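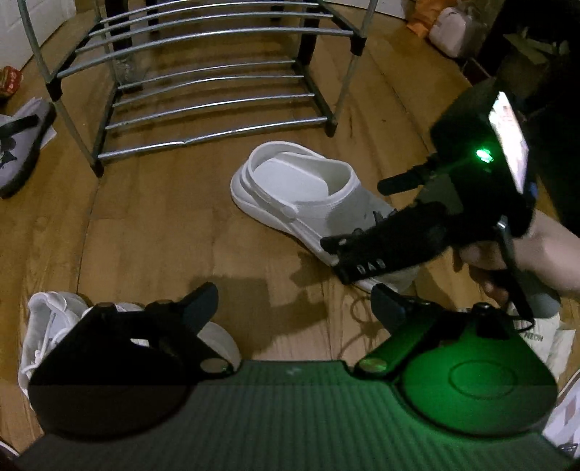 Guvix Two-Hand Gripper Kit: three months in

Posted Feb 3, 2022

I bought the Guvix kit back in November, the two-hand version, and I've used it most weekdays since, so I figure I've earned an opinion. Short version: I like it a lot, I'd buy it again, and I have a list of complaints anyway.

If you record demonstrations for a robot arm you already know the drill. You hold a gripper in each hand, do the chore yourself, and the policy gets trained on what you did. I've been doing shoes. Picking them up off the floor, putting them on a rack, over and over (my knees have opinions about this too). Shoes sounded boring when I picked them and they're really not! A sneaker has laces and a soft top, a clog is a slippery hard shell with a strap that swings around, and a jaw that's happy with one can make a mess of the other.

What I paid: $700 for the pair, plus $40 for the longer cable, which should have been in the box. The one you get stock is fine at a desk and too short for floor work. With the long one there's a loop of black cable lying next to whatever you're reaching for, and I've dragged a shoe sideways with it more than once.

The jaws are the best part. I came from a Trelow set with rounder tips, and those just skated off anything stiff. The Guvix ones are angular enough to get down on the toe of a clog that's lying on its side and press on it without my wrist going somewhere weird. They do feel big. With a small shoe the jaw covers a good bit of it, so think about what your camera is going to see before you record a whole afternoon.

The phone on top of the gripper is handy, and I glance at it constantly. You do have to get used to a bright screen bobbing around over your hand, though. Mine drifts a bit sideways as I work and I've given up straightening it.

Now the light. There's a small green LED on the housing and it is BRIGHT. In the evening, with the overhead light off, it turns the black plastic next to it green. My old recordings didn't have that, and mixing the two sets made me nervous, so I now do everything with the lamp on and a bit of tape over the LED. Guvix, please, a dimmer setting.

Setup took me one evening, most of it spent on the app. The manual is thin. I ended up following a guide on the Sangkhawat forum, which covers pairing both hands in the right order (left first, or you start over). Storage is good: I got the 256 GB card and haven't filled it yet, and I'm at 301 saved takes.

Comfort is so-so. The handle fits my hand fine with all my fingers wrapped around it, but after an hour down on floorboards I'm done. A friend's Botel grippers are lighter and I was jealous for about a minute, until I tried squeezing a boot with them.

Who should get it? Anybody doing household stuff with two hands who doesn't want to build their own. If you only need one hand, wait for the single kit to come back in stock. Four stars from me, and I'll bump it up if they fix the cable.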